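Thread, because three of you asked how the lounge clear-out is going and I keep answering in separate messages like a fool.

So. The lounge. Our building has a shared one on the ground floor, and the lease on it runs out in January. Everything that isn't bolted down has to be sorted by then. I said I'd do "the small stuff." There is so much small stuff.

Some background for the new people: Raíssa Assunção ran the lounge for years and she kept everything. Every spare key, every takeout menu, every charger that came with a phone somebody owned in another decade. I love her. I am also going to send her a bill for my back.

Day one was the shelves. Paperbacks, mostly. I sorted them into keep, give away, and "who read this in the bathtub." The third pile won by a mile.

Also found a Woltden kettle with no lid and, in a completely different cupboard, a lid with no kettle. They don't fit each other. I tried it every way a person can try a lid.

Day two was the drawer. If you've lived here you know the drawer. It's under the window and it only opens if you lift and swear. Inside: 11 extension cords, all knotted into one big extension cord.

I put on a podcast and untangled the whole thing on the floor. It took the entire episode plus the ads. Very soothing, would do again, please don't make me do it again.

Lev Pavliuk came down to "help," which meant he sat on the couch and read me bits from an old Holanda travel brochure in a dramatic voice. Fine, he also carried the heavy box to the basement. Credit where it's due!

Somebody replied asking about the couch. The couch is spoken for. The couch was spoken for before I'd even finished typing the first notice. Stop asking me about the couch.

My system, if you want it: one surface at a time, and nothing goes back on a surface once it's been cleared. I have broken this rule every single day. I put my coffee down and ten minutes later there's a stapler next to it and I don't own a stapler.

Small tip that saved me – painter's tape and a fat marker. I label the plug end of every cord the second I know what it belongs to. "Lamp, corner." "Fan, loud." I do have four labeled "???" and those are going in a shoebox with Raíssa's name on it.

Money update, since it came up in the group: the give-what-you-like sale on the landing brought in 1,417 over the two weekends. I was expecting enough for a pizza. It's going toward shelves for the new place, and yes, we can also have a pizza.

The best seller was the board games, missing pieces and all. The worst was the Trudix foot massager, which I have now carried up and down those stairs so often that it has massaged nothing but my arms. Free to anyone. I will walk it to your door.

Ok, today's job was the electrical odds and ends, the things too big for the drawer and too small for anyone to claim.

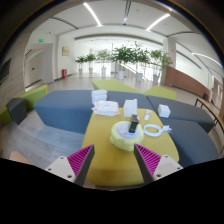 I've been using the yellow table for sorting all week, and I'm getting weirdly attached to it. Rounded corners, so I've only bruised myself on other furniture. The round yellow-green thing with the flat top is waiting on a decision, and so is the little black one sitting on it. The white cable is coiled, at least, and if you've read this far you know what a coiled cable means to me at this point in my life. The little white tube at the back goes in the bits-and-bobs box unless somebody wants to claim it tonight.

I want that table for the new place, by the way. Putting it in writing. I know Lev has his eye on it for his balcony and I know he reads these. Lev, it's an indoor table. It has told me so.

What's left: the coat hooks, the noticeboard, and the Vokine radio that only gets one station (and it's all accordion). The radio stays with us. I'm not taking questions on the radio.

If you lent something to the lounge and want it back, message me what it looks like and where you last saw it. "It's sort of gray" isn't enough. I have so many things that are sort of gray.

I'll be down there again tomorrow after dinner, so come by and take something home. Bring a bag. Bring two bags. The door sticks, so push with your shoulder, and please leave the massager where you can't trip on it – or better, leave with it.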